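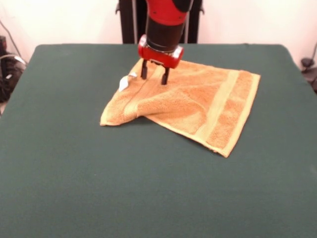

Reading celebrity news: week 4
Tutor: Vasanthi Howlader

Most baby and break-up stories rest on one source, and that source is usually paid by the person in the story. Keep this in mind when you read "a friend of the couple". Friends rarely ring magazines. Publicists do, all day long.

Take the Rulla piece in your reading pack. It runs to 150 words and says a singer and her partner are "stronger than ever". Cross out everything that came from her agent, then everything copied from her own posts. I was left with her age and the name of a hotel.

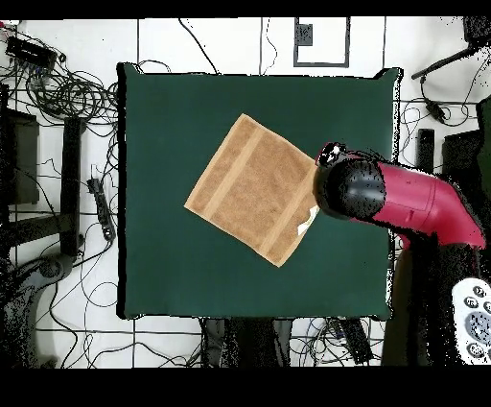
Bastian Kasten's chapter claims that readers see through all this and enjoy it anyway. Perhaps. He asked 80 people, all of whom already bought the magazine, and I would not lean on that in an essay.

Watch for:
"confirmed" (by whom?)
"was seen" (who told the photographer where to stand?)
brand names dropped into a party report with no mention of payment

For next week, pick one engagement story from last December and trace it back to where it first appeared. Write up what you find in no more than 1000 words. "Sources say" does not count as a source.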